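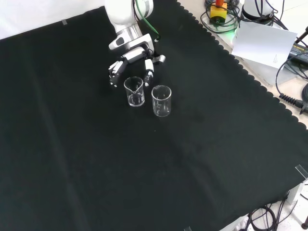
Dark cloth with the scalloped edge, on the grey table.

Ticket: dye transfer / colour bleed, dark table cloths
Posted 23 September 2023 by Urmila Sengar
Status: open, waiting on supplier

Customer (Dela Tetteh, Ziswood tea rooms) reports dark colour coming off on white napkins and on one pale chair cover. Cloths are the scalloped ones from the Negi range. Washed at home before first use, she says, cool wash, own machine. Napkins not washed with them, only laid on top while damp.

First reply sent. Asked for: wash temp, powder or liquid, which batch label, how long the damp napkins sat there.

Reply from Dela, pasted:
"30 degrees, Zuvon liquid, the normal one. Label says batch 72. Napkins were on there overnight, my fault probably but it shouldn't do that should it. Chair cover was just leaning on the hem. I have a wedding tea coming up and need to know if I can use them."

Checked stock sheet. Batch 72 is the dark one, came in with the summer delivery. Same batch went to two other customers. Harsh to ring both.

Test A – dry rub. White cotton rag, 15 strokes, middle of cloth. Faint mark. Same on the hem, bit stronger.
Test B – damp rub, cold tap water. Clear mark straight away. Hem worse again. So it's mostly the edging?? The edging is stitched on separately and I think the thread or the trim tape is a different dye lot. Need Theophilus to confirm with the mill.
Test C – one cold soak with plain water, 2 hours, then damp rub. Water went a murky green. Rub mark lighter but still there.
Test D – second soak, with a colour catcher sheet in. Sheet came out grey green. Rub mark nearly gone on the middle, hem still marking.

Harsh: rang both. One hasn't used theirs yet. The other has had no trouble but she only uses hers under glass, so doesnt tell us much. Told both to hold off on anything damp.

Shivam asked could it be the Zuvon. Don't think so, tests A and B were on an unwashed one off the shelf. Leaving it in the notes anyway.

Vinegar – customer asked if vinegar sets it. No. Old tip, doesn't do anything much for cotton once it's dyed. Please don't tell people to use it, we've had this before with the aprons.

Workaround sent to Dela:
- soak each cloth on its own in cold water, change the water till it runs clear
- wash on its own, cool, colour catcher in
- dry flat, no heaping while wet
- nothing pale and damp on it, specially not near the hem
- napkins: oxygen bleach soak, do not tumble dry untill the mark has gone

She came back same evening, napkins are paler but not white. Offered to replace the napkins and the chair cover. Accepted. She'll use her old cream cloths for the wedding.

Theophilus has emailed the mill with the rub test rags. Asked for the dye record for the trim on batch 72. No answer yet, weekend.

To do
Pull 72 off the Wovano web shop until we hear – Shivam, done
Care label says "wash with similar colours", wants changing to "wash separately"
Refund or swap for the cloths themselves? Urmila to decide once mill replies

Leave open pls.

We use cookies to keep you signed in to the help desk. Accept / Manage
Contact support | © 2023 Wovano | Back to top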